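Goramier Summer Sleeping Mat

Home > Bedroom > Warm Weather Bedding > Mats and Toppers

Made by Jernis
Style: tile-woven, foldable
Sizes: twin, full, queen
Color: natural
Tiles in the queen size: 2,938
Comes with: cotton storage sleeve, 5 spare tiles, a length of replacement cord

If you have only ever slept on cotton in the summer, a tile mat is going to feel strange for the first night or two. Stick with it! The Goramier is a whole surface of little bamboo tiles strung together on cord, and you lie right on top of it. The tiles feel cool when you first lie down, and when you roll over there's a fresh cool patch waiting for you. We started carrying these after our own bedroom upstairs from the shop got so stuffy one July that we were sleeping on the kitchen floor, and we have had one on our bed every summer since.

How it's made

Each tile is cut from the outer part of the bamboo stalk, where the grain is tightest, then drilled and sanded on all its edges. The cord runs through the tiles in both directions, so the mat bends in every direction you'd want it to and folds down to something you can carry under one arm. Jernis rounds the corners of the tiles a little more than most makers do. It sounds like a small thing, but a sharp corner will catch on knit pajamas all night long, and the old mats we used to carry did exactly that (we went through a lot of pajamas).

The border is a woven cotton tape, stitched down twice. On the earlier version the tape was glued and it came up after a couple of summers. If you have one of those, the new tape can be sewn right over the old one, and we sell it by the yard.

There is no lacquer on the tiles. They get a light rub of plant oil at the workshop and that's all, so you'll notice a grassy, hay-like smell when you first open the sleeve. Air it out for an afternoon and it fades. Some people are sorry when it does.

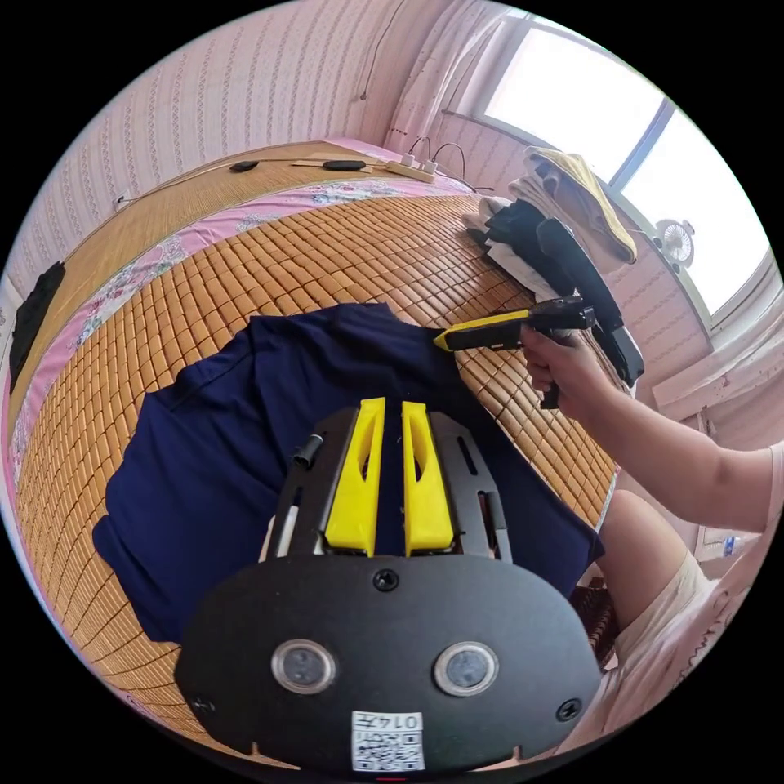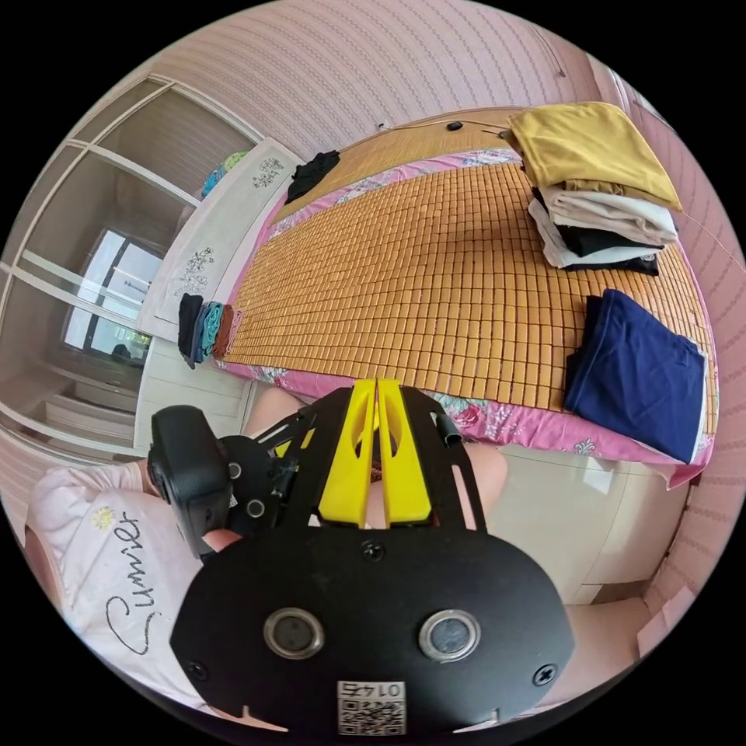

The question we get most is what to put under the mat, and the answer is almost anything thin and smooth. Your regular fitted sheet is fine. You want a layer there to protect the mattress and to keep the mat from sliding, and you don't want anything puffy, or the tiles will sink in and pinch where you bend. A bamboo mat laid over a pink floral sheet, with the sheet still showing along the front and side of the bed, is a perfectly good setup and a pretty one too. You don't need to buy special bedding for it. If your mattress is very soft, put a folded cotton blanket between the sheet and the mat, and smooth it out well before you lay the mat on top.

What to wear on it

Long hair and bare skin are the two things new owners worry about. Hair first: tie it back loosely, or use a pillow that covers the top edge of the mat, and you'll be fine. As for skin, most people like a thin cotton T-shirt, at least until they get used to the feel. Loose, smooth knits are best. Anything with a metal zipper or rivets will scratch the tiles, so keep your jeans off it.

You can also use a light flat sheet over the mat. You lose a little of the coolness but it's a good way to ease into it, and on a night when the weather turns around at 3 a.m. you'll be glad to have it there.

Choosing a size

Measure the top of your mattress, from seam to seam, and pick the mat that matches or comes in slightly under. Going a little small is fine. Going over is a nuisance, as the tiles hang down the side and tug at the rest of the mat every time you sit on the edge. If you're between sizes, call us with your numbers and we'll tell you which way we'd go.

For a daybed or a porch cot, have a look at the Porncombe, a narrower mat with bigger tiles and a looser weave. It's a great outdoor mat. We wouldn't choose it for every night, as the bigger tiles are harder on the hips if you sleep on your side.

Care

Wipe it down once a week with a damp cloth and let it dry flat, out of the sun. Direct sun makes bamboo brittle and turns it patchy. Never soak it, and please don't put it in the washing machine — we have seen what comes out, and it was mostly a bag of tiles and some string. For sweat marks, add a splash of white vinegar to the water.

At the end of the season, wipe it, give it a full day to dry, fold it along the cord lines with the smooth side in, and slide it into the sleeve. Store it flat on a shelf or under the bed. Don't use plastic bags, which hold in damp. When you get it out again in May, let it hang over a chair for a few hours before using it.

Repairs

A tile may crack once in a while, usually from somebody kneeling on one spot. Snip out the broken one, thread in a spare, and tie off the cord on the underside with a double knot. There's a drawing printed inside the storage sleeve that shows the path of the cord. It takes ten minutes the first time and less after that. A dab of clear glue on the knot helps it hold.

If a whole row lets go, send the mat back to us. Row repairs are free for 5 years from purchase, and you only pay the postage one way. Allow 2 weeks.

Goes well with

Urbańczyk buckwheat pillow. Firm, airy and heavy, and the cover unzips for washing. It stays put on the tiles where a foam pillow tends to skate around.

Porncombe porch mat. See above.

Cotton border tape, natural or dark green, by the yard.

Spare tile pack, Goramier only. The Porncombe tiles are a different thickness and won't line up.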